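## Notes on Covering a Work Table

The wooden table in our back room has been in service since the household moved to Tistcombe, and its surface has required attention on two occasions. The second refinishing, completed in December, cost 200 dollars in materials alone. It was decided at that time that the table would be covered whenever it is used for sorting, gluing or small repairs. What follows is a record of the current arrangement, prepared at the request of several readers who wrote after the previous entry on shelving.

Three coverings were considered. Oilcloth was set aside after one month, as it held creases from storage and small items slid toward the folds. Newspaper was inexpensive but left ink on light-colored articles. White paper from a roll has proved the most satisfactory. Our roll is 60 inches wide, which allows one sheet to cover most of the top and to hang slightly over an edge where desired. Fouad Sfeir, who supplied the first roll, recommends taping the corners from beneath. We have not found this necessary on a level table.

A sheet is replaced when it is torn or marked to the point of distraction. Used sheets are folded with the soiled side inward and kept for lining boxes.

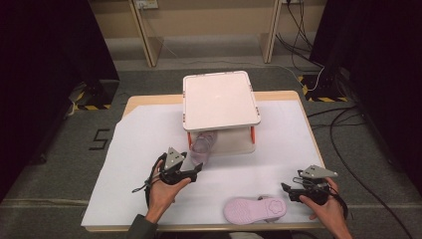

The second part of the arrangement concerns height. A work table fills quickly, and the usual response is to push articles to the far side until they fall. We have adopted the practice of placing a shallow tray on a low stand toward the back of the table. The space underneath remains available, and a plastic bottle will fit there if laid on its side. The tray need not be purchased for the purpose. A plastic lid with a raised rim is sufficient, provided that the stand supports it evenly.

Footwear receives separate mention. Suha Nasrallah has asked whether soles and slippers should be permitted on a table at all. Our position is that they may be placed on the paper and never on bare wood, and that the sheet is to be discarded afterward. Textured soles in particular should be brushed outdoors first - the grit that collects between the ridges was responsible for most of the scratches removed in December.

The order of work at the end of a session is as follows:

1. Remove anything stored under the tray.
2. Lift the tray and its stand separately.
3. Clear the remaining articles from the paper.
4. Fold the sheet toward the center, so that dust is retained.
5. Wipe the wood with a barely damp cloth and dry it at once.

The full procedure was timed at 72 seconds, excluding the return of articles to their shelves. Correspondence regarding oilcloth has been received from Dušan Radulović and will be addressed in the next entry, together with his measurements.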